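September, workshop notebook, continued from the last page

Started on the hide glue again at 8.40. The first pot from yesterday had gone stringy overnight, so I threw it out and soaked 40 g of fresh pearl in cold water. Jirayu says the Fladton pearl takes longer to swell than the old stuff from Wongsuwan and I agree. Left it until after lunch and there were still hard centres in a few grains. Next time soak overnight in the fridge.

Heated in the double pot, lid on, kept under 60. Skimmed once. The smell was milder than the last batch.

Test joints were beech to beech, rubbed, no clamps. Grain running lengthwise, faces planed and then left alone. Did one set with the wood at room temperature and one set warmed on the radiator. The cold set grabbed before I could line the edges up properly, and two of them are out of true by the thickness of a card. The warm set slid nicely and then stopped. Wrote W or C on the end grain in pencil.

Velimir wants to know if we can stretch the open time with urea. I mixed a small jar with a pinch in it, labelled U1, second shelf. It stayed workable long enough to go and find a rag. Strength unknown until we break some. 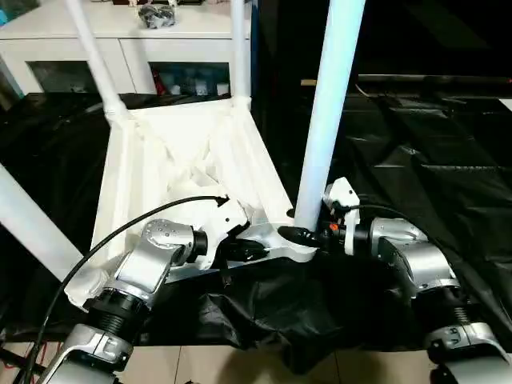
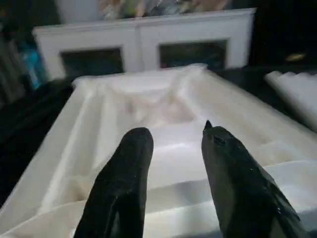

Badedus Workshop, Furniture and Joinery Group

After lunch we broke the old set, glued up in the spring. Hung the bucket off the end and added water slowly. The best one let go at 700 N and took a good strip of beech with it, so the glue line held and the wood failed. The worst went at 400 N, clean along the joint, shiny on both faces. That one was starved. I remember wiping it too hard when I made it, and my note from the time says the same.

Number 13 in the book has no result. The pencil rubbed off and I can't tell which one it was. Use a marker from now on.

The Redimano liquid glue was tried on offcuts only. It's easy to use and smells of almost nothing. Squeeze-out stays soft for nearly an hour and comes off with a warm cloth. I would use it for a drawer bottom but I don't trust it on chair legs yet. Velimir disagrees and has put it on a stool for his kitchen, so we will hear about that.

Veneer hammer needs a new brass edge. The old one has a nick that leaves a line.

To do:
Break W and C sets once they have had a week
Make U2 with half the urea
Ask Jirayu where the second thermometer went
Order pearl, smallest bag
Clean the glue pot before it sets, brush as well

Left the pot soaking in the sink at 5.15.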